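Mathematics Methods for Primary Teachers
Clostau College of Education
Handout 4: The empty number line in subtraction
Monday, August 18, 2025

Please read this handout before the seminar and bring a pencil and some plain paper, without squares. The squares make the students count them, and then we lose the point of the exercise.

1. What we mean by an empty number line

The ordinary number line on the classroom wall has all its marks printed already. The child finds a number on it and moves left or right. An empty number line has no marks at the start. The child draws a line by hand, puts on it only the numbers which are needed for the calculation, and draws the jumps between them as small arcs. Above each arc the child writes the size of the jump.

The line is not to scale. A jump of 500 may be drawn only a little longer than a jump of 40. Many student teachers feel uncomfortable with this and want to use the ruler. Please resist it. The drawing is a record of thinking and it does not measure anything.

2. Two ways to see subtraction

Subtraction has at least two meanings which children should meet early. The first is taking away: I have some amount, I remove a part, what remains? The second is the difference: how far is it from one number to the other? In the textbook the same sign is used for both, and so the child often believes that only the first meaning exists.

On the empty number line the two meanings look different. For taking away, we start at the right end and jump back. For the difference, we put both numbers on the line and fill the gap between them.

Let us take 1288 - 1183. A child who knows only taking away will try to jump back 1183 from 1288. It can be done, but it is long: back 1000 to 288, back 100 to 188, back 80 to 108, back 3 to 105. A child who looks for the difference will write 1183 on the left and 1288 on the right, jump 100 to reach 1283, then jump 5. The answer is 105 in both cases.

Now take 1183 - 643. The numbers are farther from each other. From 643 we can jump 7 to 650, then 50 to 700, then 400 to 1100, then 83 to 1183. The jumps together make 7 + 50 + 400 + 83 = 540. A more confident child will jump 500 to 1143 and then 40 to 1183, and will have the same 540 with two arcs only.

Both drawings are correct and both should be shown on the board. Do not tell the class that the shorter one is better. Ask them to find each jump of the first child inside the work of the second, and give them time for it.

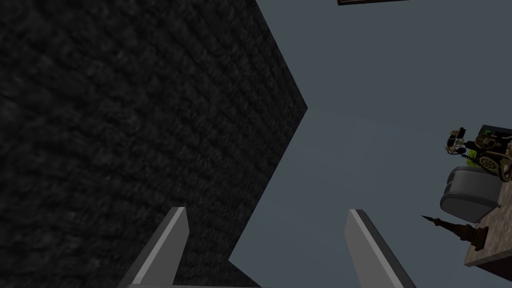 Fadi Sleiman wrote in the margin of last year's version that he does not agree with this advice. "If I never say which way is more efficient, the weaker ones stay with ten small jumps until December. They are happy, the answers are right, and they do not move. At some moment I have to say it: try to make it in fewer jumps."

This is a fair objection and we will discuss it in the seminar. My own position is that the comparison of two drawings should come first, and the request for fewer jumps can come some lessons later, when the child already trusts the line. But I admit that I have seen classes where the second step was forgotten.

3. Typical mistakes

Mistake A. The child adds the landing points in place of the jumps. In 1183 - 643 you will see an answer such as 650 + 700 + 1100 + 1183. Ask the child to color the arcs and to read aloud only what is written above them.

Mistake B. The child jumps over the target and does not come back. From 643 the child jumps 600, lands on 1243, sees that it is too far and rubs everything out. It is not necessary to rub out. From 1243 one can jump back 60 to 1183, and 600 - 60 is again 540. This is a very useful method and often children discover it because of an accident.

Mistake C. The child writes the larger number on the left. Usually this comes from the habit of the written column, where the larger number is on top and is written first. Ask which number we would say first when counting.

Mistake D. The child calculates in the column first and then draws the line to please the teacher. You will recognize it by one single arc with the complete answer above it. It is not a mistake in arithmetic, but it tells you that the line is not used for thinking.

4. Classroom task: the two villages

The following problem worked well in fourth grade. The places are Vondcombe and Tivosach.

Vondcombe has 1288 inhabitants. Tivosach has 643 inhabitants. How many more people live in Vondcombe?

Children work in pairs on one sheet. The first child draws one jump, the second child draws the next one, and they must not speak until the gap is closed. After that they explain to each other why they chose their jumps. Some pairs notice that 643 doubled is 1286, and so the difference must be 643 + 2 = 645. If a pair finds this, ask them to show it on the line also.

5. Preparation for the seminar

Solve 1288 - 643 on the empty number line in three ways, one of them with a jump over the target. Write under each line for which kind of child you would show it.

Read the chapter on mental subtraction in Ghasemi, and mark the place where you think the author changes from taking away to the difference without telling the reader.

Write down one sentence you would say to a child with Mistake D. Only one sentence, please, in the words you would really use in class.

The written task is to be left in the box next to the seminar room before the second meeting. Late papers I will read, but without comments.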